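Stop Rounding Twice

Most arguments about rounding concern direction: up, down, or to the nearest even digit. I have no strong view on that. My complaint is about timing, and it applies to nearly every spreadsheet I was handed in eleven years of checking water billing for mid-sized utilities.

The usual arrangement goes as follows. A meter reports consumption to three decimal places. The reading system rounds to two for storage. The billing system multiplies by a tariff, rounds to the cent, adds a standing charge, applies a discount, and rounds to the cent again. A report then sums the rounded figures and rounds the total to the nearest dollar. Each step is defensible when read alone. The chain has no owner, and its error has never been written down.

A customer whose discounted charge comes to 4.4949 should see 4.49. If an earlier step has already taken it to 4.495, the customer sees 4.50. One cent is a small amount. The difficulty is that it is a systematic cent. Rounding halves up at two successive stages pushes borderline values in one direction, and the bias does not average out as the number of accounts grows. It grows with them.

The Zarnley district reconciliation is the case I know best. The ledger and the bank disagreed by 102 dollars at the end of a quarter, on a base of 4000 accounts with several charge lines each. Alun Vaughan, who ran the ledger, was told to post the difference to a suspense account and move on. He did this for two quarters. In the third he exported every intermediate value and recalculated the charges with one rounding at the end. The difference closed to zero. The cause was a stored unit rate that had been cut to two decimals when the system was moved from its predecessor, in a June that predated everyone on staff.

I have heard three objections to carrying full precision.

The first is storage. This was a fair objection when Dwynwen Prothero wrote the original Polau billing routines, which had to fit a customer record into 80 characters. It is not a fair objection now. The extra digits for a district of that size take up less room than the logo on the invoice.

The second is that customers must be able to check the bill by hand. I take this one seriously. If the invoice prints a rate of 1.37 and the system uses 1.3742, a customer with a calculator will get a different answer and will be right to call. The remedy is to print the rate in use. Four decimals on an invoice are ugly, but a fuel pump shows three and people manage to buy gas.

The third is legal. Some tariffs specify that each line be rounded to the cent before the lines are added. Where the rule says so, follow it. In that case the rounded line is the charge, and it should be stored as such, next to the unrounded value that produced it. What should never happen is that the rounded value replaces the unrounded one and is then used as an input to something else. Crisóforo Rosales and I disagreed on this point for most of a Sunday over the Bellis tariff. His position was that two stored values invite someone to pick the wrong one. He has a point. I still prefer a labeled choice between two numbers to a single number with no history.

Binary floating point is often blamed for all this. It deserves a little of the blame. Decimal types have been available in every serious database for decades, and money should be held in them. But the Zarnley system used decimals throughout and was still wrong, precisely and repeatably.

My proposal is modest – a rounding register. One page, kept with the tariff documentation, listing each place where a value loses digits, how many it loses, by which rule, and on whose authority. When I drew one up for Eseck, I expected five entries and found nine. Two had no authority at all and were removed in an afternoon. The remaining seven are still there, and anyone auditing the bills can read them before opening the code.

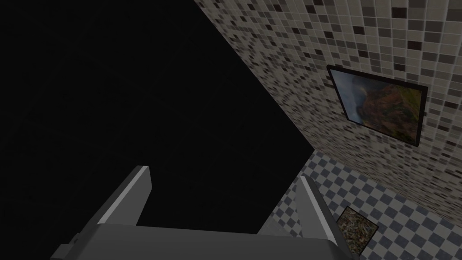 Simulated gripper with its fingers open, computer rendering.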